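Roy hand-held gripper kit - my notes for the Dilledton talk, 09/09/2025
Nurhan Bayram

(Mic check, water, clicker. Start even if people are still finding seats.)

OK, hi everybody! I'm Nurhan, I run the small test bench at Poltow, and I've spent a lot of this year with one of these things in my right hand. The kit is called Roy, it's made by Nultach, and they lent us 4 sets back in March. They didn't pay for this talk and they haven't seen the notes.

Quick show of hands - who's recorded demonstrations by hand before? Who'd do it again? (Wait for the laugh, if there is one.)

So what's in the case. You get the gripper, the camera mount, a charger, a bag of spare pads and a booklet that's way better than it needs to be. I had my first set together in 11 minutes, and I'm slow with small screws. The spare pads go in a side pocket I didn't find until week two, so look there first.

Now the part I came to talk about, which is dishes. We picked kitchen stuff for the review because everybody in this room has a kitchen task on their list somewhere. Mugs are easy. Plates are okay once you learn to come in from the side. Bowls are where I changed my mind about the kit, more than once!

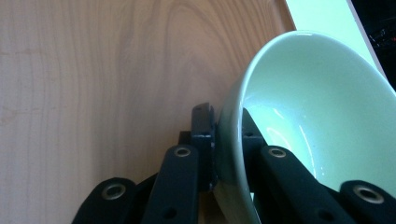

My first week with bowls was rough. I kept squeezing like I was holding a pair of pliers, and my thumb was sore by lunch. Then I loosened up and let the pads do the holding, and my sessions got a lot nicer. If you train new people on this, have them do bowls on day one, over a towel, and don't record any of it.

(Slow down here, I always rush this bit.)

Numbers, for those who like them. We kept 189 bowl recordings for the review. The ones we threw out were mostly my own fault - starting too early, talking to somebody with the thing still running, that kind of stuff. I'd love a louder beep at the start. I've asked Nultach for it and they say it's on the list.

What I don't like: the trigger is stiff for small hands, and the case latch is junk. Ours is held shut with a strap now. Support was good, though, and I got a real person both times I called.

Would I buy it? For a group like ours, yes, two sets and extra pads. If you only record now and then, I'd ask for a loan first and see how your wrist feels on Friday.

(Questions. If they ask about price, send them to the Nultach table by the door. Bring the strap to show people.)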